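Workshop Tips: Budgeting for a Gripper
By Teodora Todorova, May

Price the finger pads before you price the arm. Our little shop in Ridgeway spent $864 on extras, and I had budgeted $30. I was younger then - it was March.

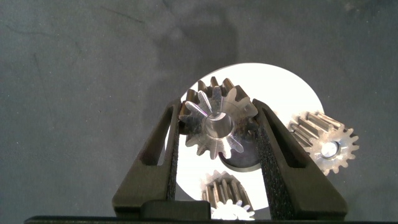 Textured pads on a silver spur gear.

Take your most awkward part to the demo. Any salesman can pick up a cube. Ask what spare pads cost, then order two sets and hide one from yourself.

23 shares | 30 comments
© Botorness Workshop Notes | Contact | Back to top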